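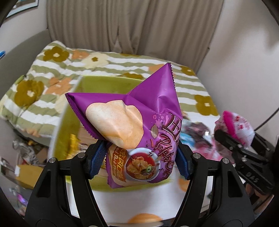 Potato chips, braised pork flavor, in a purple bag.

Visit to the Windthorpe packaging line

The Windthorpe plant makes no food. It takes in printed film on reels and bulk product in lined cartons, and it sends out filled bags. Powell, the owner, runs two such sites; the other handles powders and was not part of the visit. Our group was there in November, from mid-morning until a little after 3, and was shown round by Delyth Voyle, the packaging engineer for the dry snack side.

Film store

Film arrives on 3-inch cores and is held for at least a day before use, so that it reaches the temperature of the hall. The structure used for most chip bags is a printed outer web, a bonding layer and a metallized inner web. The metal layer is very thin and does most of the work of keeping out oxygen, moisture and light. Voyle handed out offcuts and asked us to crease them hard, then hold them up to a lamp. Pinholes showed along the crease in all of them. A bag that has been folded sharply and flattened again may still hold gas, but its barrier is no longer the one on the data sheet.

Reels are checked on arrival for width, print repeat and friction. Friction matters more than I had assumed. If the film drags on the forming collar, the machine stretches it, the registration mark arrives late and the cut lands in the artwork. Most of the rejected bags in the scrap bin by the door had failed in this way. The seals on the ones I looked at were sound.

Forming and filling

There are 40 heads across the hall, counting all the weighers together. Each machine is a vertical former. The flat web passes over a shoulder, wraps around a tube and is sealed down the back. Cross jaws then close the bottom of one bag and the top of the one below it in the same stroke, and a knife between the jaws separates them. The serrated edge comes from the knife. The crimped band next to it comes from the jaw faces, which are cut with matching grooves.

Horizontal grooves give a better seal over the point where the back seam crosses, because the film there is doubled. Vertical grooves run cleaner and are easier to peel open. Windthorpe uses horizontal on anything with a long code date. The jaws are cleaned with a brass brush at each reel change, and fragments of chip in the seal area are the main reason for leaks.

The bags are flushed with nitrogen down the forming tube. Residual oxygen is sampled by needle through a rubber patch. The limit posted at the machine was 3 percent, and the readings on the clipboard were all well under it.

Leak testing

This was the most useful part of the day. Samples go into a water tank under a clear lid, the air above is drawn down, and the operator watches for bubbles. The test is old, cheap and destructive only in the sense that nobody wants to sell a wet bag. A newer unit called the Cladach stands beside it and measures the decay of a vacuum around a dry bag. It is faster, but it gives no position for the leak, so every failure goes to the tank anyway. Voyle's log for the previous month listed 1,138 bags tested on the dry unit. Almost 40 of them were sent on to the tank, and the corner next to the back seam was the usual fault.

I asked about transport by air or over high ground, where the pressure outside the bag falls and the seals are loaded from within. The answer was to fill with less gas. A slack bag looks poor on the shelf but travels better, and the site keeps separate settings for export orders.

Coding and case packing

Date codes are applied by thermal transfer before the film reaches the shoulder. Dark grounds need a white panel or a white ribbon. Case packing is done by a Sirum loader that lays the bags on edge – upright packing was tried and dropped after complaints of crushed tops.

Practical notes

Ear protection is supplied. Jewelry and watches come off at the gate, and there are lockers. The hall is kept dry, so bring water for the break room. Parking is behind the film store, entered from the north side. Ask for the tank demonstration when booking – it is left out of the shorter tour.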